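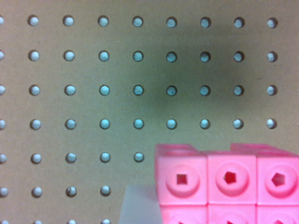
Every few months someone tells me the packing bench at Cluvano will be run by machines before I retire. I worked that bench for 2 years, sorting and kitting classroom supplies, and I don't believe it yet. The work looks like nothing. You have a tan pegboard with its rows of round holes, and a block of pink linking cubes joined side by side and stacked more than one deep, and a new hire handles them without a thought. A machine has to work out where one cube stops and the next begins when they are all the same pink, and a shadow across the board can change the colour of half the holes it is looking for.

The order sheet for February listed 1,354 kits. A person who drops a cube picks it up and keeps going. An arm that drops one needs a plan for it, and so far the plan is usually a worker walking over.

Châu Cù, who ran the bench after me, disagrees. She thinks the arms will handle plain sorting soon and that I'm judging them by the hardest part of the job. She may be right about sorting. I'd still want to see one get through a full shift of mixed bins, with the lights as bad as they are at four in the afternoon - and then do it again the next day. Until then I'd keep hiring people for the bench and pay them properly.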